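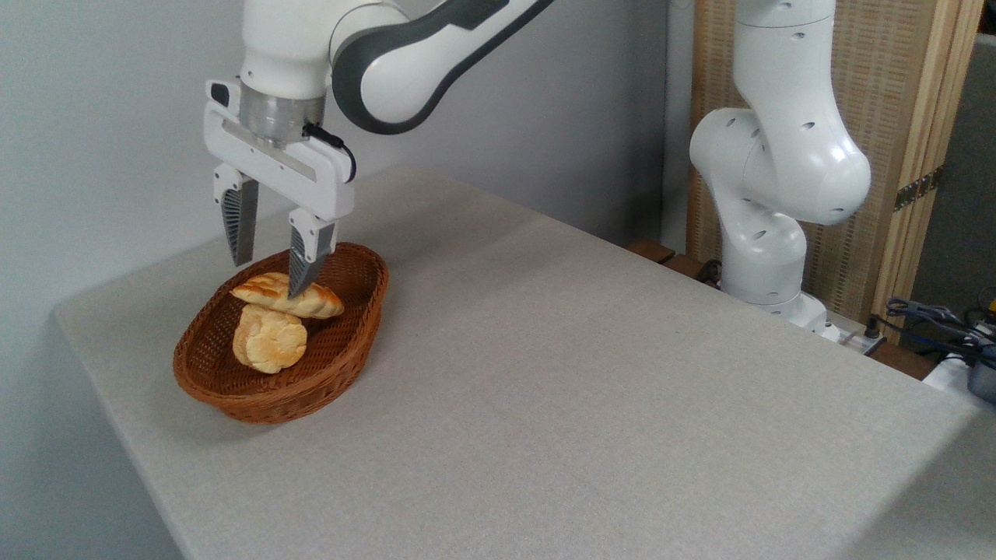 A braided loaf and a rounder bun share an oval wicker basket.

Food & Home | Baking

The bread basket comes back to the table

For years the basket in Diane Kowalchuk's kitchen held keys, stamps and dead batteries. Bread came to the table in its bag, or already sliced on a plate. Then in February her oven broke, she started buying from the bakery in Detwood again, and she found she had more rolls than plates to put them on. She tipped the keys into a drawer.

"It was a bread basket when my mother had it," she says. "I just forgot."

Plenty of people seem to be remembering. Lachance, a small shop in Detwood that sells kitchen goods, sold 655 woven baskets last year. Tyson Fortin, who runs it, says oval ones go first. A round basket suits rolls, but a plaited loaf sits badly in it and ends up propped on the rim. An oval will take the plait along the back and still leave room in front for a bun or two.

Wicker has a few practical points in its favour. Air gets through the weave, so a crust that is still giving off steam doesn't go soft underneath as it would on china. It weighs next to nothing when passed along a table. It also holds crumbs, and this is the main complaint against it. Fortin tells customers to turn the basket over and knock the base with the flat of the hand, then go round the inside with a dry pastry brush. If it has to be washed, use a damp cloth and a little soap and stand it somewhere airy. He has seen baskets go mouldy after a night in the sink.

A cloth lining is a matter of taste. Raymonde Sutherland, who has baked for the Saturday market at Trurka since she retired, lines hers for soft white rolls and leaves it bare for anything with a hard or glazed crust. Butter and egg wash can mark pale wicker. On a reddish-brown weave she doesn't worry.

She also has views on what goes in. Two kinds of bread are enough for a family meal, one rich and one plain. Her plaits are made with 3 strands, brushed with beaten egg twice, once after shaping and again just before the oven. The second coat gives the shine. The plain buns get nothing at all and come out paler, often with small cracks across the top, and they are what people reach for when there is soup.

Old baskets turn up cheaply at house sales. Look at the rim first, as a rim that has begun to unwind is slow work to repair. A loose strand in the base can be tucked back after soaking that spot for a few minutes. Kowalchuk's has one such repair, done by her mother with garden twine. The keys are still in the drawer.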